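4. Giving your Jondar mattress its first airing

Good news: the hard part is over! Your mattress is out of the carton and off the roll, and now it gets to stretch. Most Jondar models reach full height in 44 hours, and it's fun to watch the corners come up.

1. Lay the mattress flat with the quilted side facing up.
2. Open a window or run a fan on low. The new smell fades faster with moving air.
3. Leave sheets and protectors off until the top feels even when you press it with your palm.
4. Turn the mattress head to foot after 2 weeks, then again each May. (Don't flip it over. The bottom has no padding.)

Note: In rooms cooler than 19 °C, allow an extra day.

CAUTION: Never use a hair dryer or heating pad to speed things up. Heat can damage the foam for good.

4.1 Keeping the top clean

Crumbs and lint love to settle in the stitched seams, so go over the top each time you change the sheets. Brush lightly along the seams, and skip stiff bristles, which can pull the thread.

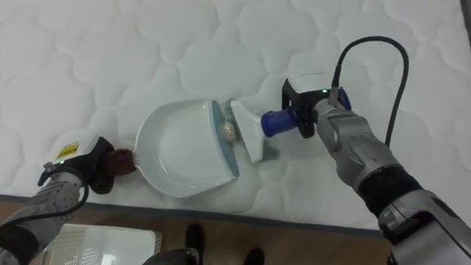
Fig. 7. Quilted top with dustpan.

For spills, blot with a damp cloth and let the spot dry fully before making the bed. Stubborn stain? Try Wiriya fabric foam, part no. 1675, on a hidden corner first.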